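Skivbridge notes
14 February 2020
Filed under: robots, laundry, grumbling

The gripper shuts now, I'll give it that

I said in January that I would stop writing about folding until something had been folded. I'm breaking that, mostly so that the people who keep sending me the same video of a machine doing T-shirts will know where I stand. I have seen the video. The T-shirts go in flat and already the right way out, which to my mind is most of the job done.

For anyone new: I rent a bench at the Skivbridge workshop, and for longer than I like to admit I've been building a pair of hand-held grippers. You squeeze the handle, the jaws close, and the thing records where it was and how hard you squeezed. Do that enough times with enough clothes and in theory you have something a robot arm can learn from. I've called the project Rozīte, a name I liked better before I had to type the ī in every folder path and found out which bits of software fall over when they meet it. Two do. I have stopped using those two.

The jaws first. The old ones were printed in the hard stuff and slid off cotton as if it were buttered. The new set has a softer pad at the tip and a slightly deeper bite, and they pick up a single layer of a bed sheet on most tries. They are still poor at picking up one layer when there are two, and a sleeve is always two. I tried a narrower tip and it was worse. I tried roughing up the pads with sandpaper and that was better for an evening, then it wasn't, and I don't know why.

The spring is also wrong. It came out of a box of mixed springs and it is too stiff by a good bit, so that after half an hour my thumb joint aches. I can live with that, but I think it spoils the recordings. When you're tired you squeeze late and let go early, and any machine that learns from me will learn to do it like somebody with a sore hand.

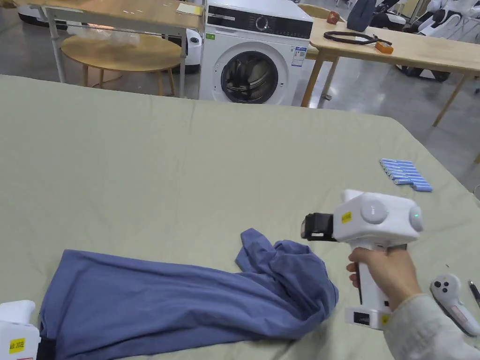
Then there is the question of how much of this you need. The plan I wrote down at the start says 500 recordings of one person handling one kind of garment, then a look at whether it's worth going on. I have 594 files on the disk, which sounds like I'm past the post. When I went through them properly, 200 were good enough to keep. The rest had the jaws shut on nothing, or the tracking had wandered off, or I had given up halfway and used my other hand. I had been telling people I was nearly done.

The tracking is its own misery. It's fine for slow movements in good light. Give the cloth a proper shake, the way anyone does without thinking, and the position jumps a hand's width to the left and then comes back looking innocent. Plutover, the free tool I use to line everything up, smooths this over by default – so for weeks I thought I had clean data when what I had was Plutover's opinion of it. The setting is under Advanced, it's called "tidy", and you want it off.

A word on batteries, as I was asked in the comments last time. I use rechargeables, I number them with a marker and I charge them the night before. A tired cell doesn't stop the gripper. It makes the jaw reading drift, slowly, and you won't see it until you plot the lot.

Somebody at Rindberg, the other workshop, told me that all this goes away with a bigger model. Perhaps it does. I've been hearing that about one thing or another for years, and in my experience the bigger model arrives and wants more recordings, and someone still has to stand there squeezing a handle. I'd be happy to be wrong. I would like to see it be wrong with a fitted sheet.

Costs so far, as I promised to keep a tally: £1809, not counting rent on the bench or the first motor, which I already had. You could get a lot of shirts ironed for that. I still want to see the thing through to one folded shirt, done by an arm, start to finish, with no cuts in the video.

Next jobs, in no special order. Softer spring. Second go at the tip, wider this time. Find out what the sandpaper was doing. Record long sleeves only until I have a batch I trust, and bin anything doubtful the same day so it can't creep into the total. The left gripper has a rattle as well, probably the screw behind the jaw plate, which I've already glued once.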